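Feser 258 Battery Module Lifting Frame

The Feser 258 is a lifting frame for moving traction battery modules between the pallet and the pack line in electric car assembly. It carries one module at a time and fits two hook spacings, set by a locking pin on each side.

The frame is supplied with slings and a test sheet. Spare pins are ordered separately — quote the frame number stamped on the crossbar.

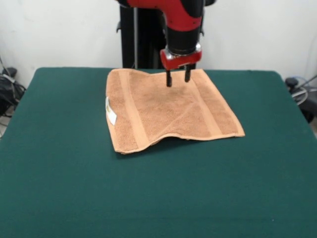 Red and black robot arm with two-finger gripper, over a tan towel.

Inspect the slings before each shift and replace any with cut stitching. Do not lift a module with its cover removed.

Delivery is within three weeks from the Griser depot. Orders received after noon are booked the next working day. Trade enquiries: Dolores Pennington, parts desk.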